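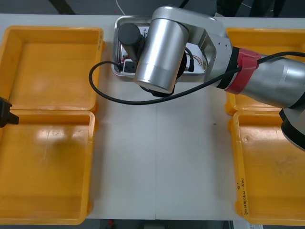 8/14/22. Entry by Rima Awwad, for the Stivance sorting task. Collection of demonstrations resumed under the revised protocol. The target remains 2,049 accepted episodes. Each operator begins with the steel tray at the head of the table, between the upper pair of yellow trays, and the lower trays clear. Janaína Barbosa requested that the starting layout be recorded before every block of 40, and this has been adopted.

Wire bundles are now handled as a separate category. The wrist view is to be reviewed for each such episode. Operators should bring the fingers down on either side of the bundle, below the white tape, and close slowly. Glare on the tray surface does not disqualify an episode if the wires remain distinct.

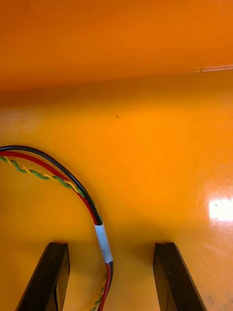 Open items

Nayeli Escobar to confirm whether episodes with a second grasp attempt are kept or labeled separately.
Storage on Suva to be checked before the next block.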